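Why my shirts kept coming out of the wash stiff

I moved to Tinbridge in May and within a couple of months every cotton thing I owned had gone stiff and a little dull. Towels were the worst. T-shirts were next. Synthetics seemed fine, which should have been my first clue, but I spent two weeks blaming the washer anyway.

The washer is a Rellitz front loader that came with the apartment. I ran the drum cleaning cycle, cleaned the filter, wiped down the door seal and pulled the detergent drawer. There was a hard white crust along the back of the drawer housing. I scraped it off with an old toothbrush and some vinegar and it fizzed, so: carbonate scale.

I bought a drop-count hardness kit and tested the kitchen tap. The result was 360 parts per million as calcium carbonate. Dividing by 17.1 gives 21 grains per gallon, and anything over 10.5 grains is usually classed as very hard. My last place was soft enough that I had never looked it up.

The chemistry is simple. Calcium and magnesium ions bind to the surfactants in detergent, so part of every dose goes to the water before it does anything to the clothes. With true soap you get an insoluble scum. With modern detergents you mostly get weaker cleaning, plus mineral deposits that settle in the fibers as the load dries. Cotton absorbs a lot of water and holds on to it, so it picks up more of the residue than polyester does.
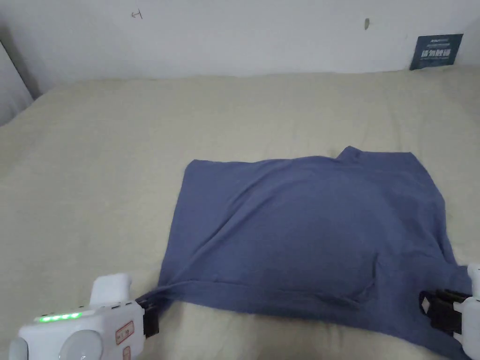
My first fix was more detergent. This made things worse. The washer uses very little water, and the rinse could not clear the extra dose. I confirmed it by running a clean towel through a cycle with no detergent at all and looking through the door glass halfway in. Suds, plenty of them.

Second fix: fabric softener. It hides the stiffness by coating the fibers, and the coating makes towels less absorbent. I stopped after one bottle.

What worked was treating the water inside the drum. I had been using Zultex powder, which contains some builder already, and I added a measured amount of sodium citrate directly to the drum before each load. Citrate ties up calcium and magnesium and keeps them in solution so they leave with the drain water. I settled on 25 grams per load after trying smaller amounts on towels. Washing soda is cheaper, but it works by precipitation, and I did not want to put more solids into a drum I had just cleaned.

To strip out the old buildup I did one long soak per batch in the bathtub, with hot water and a larger dose of citrate, then a normal wash with no softener. The soak water turned gray. Dark colors should be soaked separately. I learned this with a white pillowcase.

Qiuyue Bai, who lives downstairs and has the same washer, asked why I didn't just install a softener. I priced one. The smallest unit from Jiang would fit under the sink but only treats the kitchen line, and the laundry hookup is on the other side of the apartment. A whole-unit system needs a drain connection and the landlord's signature. For a rental, a bag of citrate is the better deal.

Current settings, for anyone with similar water: warm wash, detergent at the label's hard water line and no higher, citrate in the drum, one extra rinse, spin speed one step below maximum. Shake things out before hanging them. Line-dried cotton still ends up a bit stiffer than tumble-dried, and that part has little to do with minerals. As the last of the water leaves, it holds neighboring fibers together, and with no tumbling there is nothing to break them apart. I put towels in the dryer on no heat for 8 minutes at the end and that takes care of it.

I still need to descale the kettle.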